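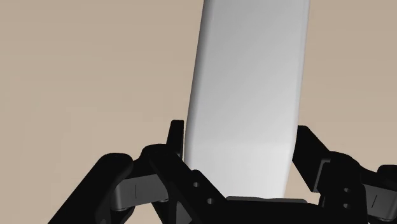
The fault in Drindari's picking cell finally has a cause, and it isn't the one we were given in April. Back then the word from Grirkel, who supply the grasp software, was that our grippers were worn and the pads needed changing. We changed the pads. The drops kept coming. What has changed our minds is the replay work Yuzuki Ishida did over the past few weeks, running the logged grasps back through the simulator at close range, one pick at a time. In the replay the white bar sits between the two black fingers with a lean to the right, snug against the left fingertip and with a wider gap on the other side, and the software was content to call that sort of thing a good grasp.

A bit of background for anyone who missed the last issue. Drindari is the cell at the back of the packing floor that lifts the rounded white bars out of the feed and sets them upright in trays. It was sold to us on the strength of a simulated trial in which it made 998 good picks in a row. I was doubtful about that number when I first saw it and I am more doubtful now. A thousand tries in a computer, on a plain background, with nothing dusty or chipped or slightly out of round, tells you how the computer behaves.

On the floor, the cell dropped 68 bars in its first month. Most landed in the catch tray and did no harm. One went over the guard lip and came down in the walkway outside the marked zone, which is why this is in the safety section and not under maintenance. Nobody was walking there at the time. The bars are heavy enough to break a toe, and that walkway is the short route to the lunch room.

Yuzuki's finding is simple enough to explain over a coffee. The software decides a bar is held when the fingers stop closing. It doesn't ask whether both of them are pressing on it properly. If a bar comes up on an angle, one finger can meet it early and push back hard enough to stop the motor, and the software reads that as a firm grip. The arm then speeds up for the move across to the trays, and the bar slides. In her replays the same thing happened with new pads and old pads, which rather spoils the worn pad theory.

Grirkel have now sent a patch. It adds a second check, a short pause after closing in which the fingers squeeze again and the software looks for movement. Their note says the fault is "resolved". I would like to see that word used more carefully. The patch was tested by running it in the same simulator that gave us the 998, and the colours on their summary chart are all a very cheerful green. We asked how the friction of the bars was set in those runs and were told it was the default value. Demirtaş, who make the bars, have never been asked to measure it. Their rep offered to do it for us on the spot and seemed surprised the question hadn't come up.

So the cell is staying at reduced speed for now. The arrangements are:

The walkway behind Drindari is closed while the cell is running. Please go round by the loading door, even at lunch.

The guard lip is being raised by the Nokau crew, who fitted the original. Until that is done, the cell is not to be run on the night shift.

Any drop goes in the paper log beside the panel, with the time and the tray number. The software's own drop counter missed 9 of the ones we picked up by hand, so please don't rely on it.

If a bar jams in the fingers, hit stop and call for the key. Don't reach in to straighten it. A crooked bar can look well held and let go the moment it is touched.

Once the guard is up we will run 100 picks with the patch, at full speed, with real bars taken straight from the feed and somebody watching each one. Grirkel are welcome to attend. They have suggested that a further simulated trial would be quicker and cheaper, and I'm sure it would be – the first one was quick and cheap as well.

Yuzuki is happy to show the replays to anyone on the floor who wants a look, most afternoons after 3 pm in the small office. She is also after any bars that have been dropped, chipped ones especially, so please leave them in the blue crate by her door and keep them out of the scrap bin.

Filed under: Floor Safety | Faults and Fixes

Newsletter > Operations > Automation

Questions or corrections: see the newsletter desk | Back to top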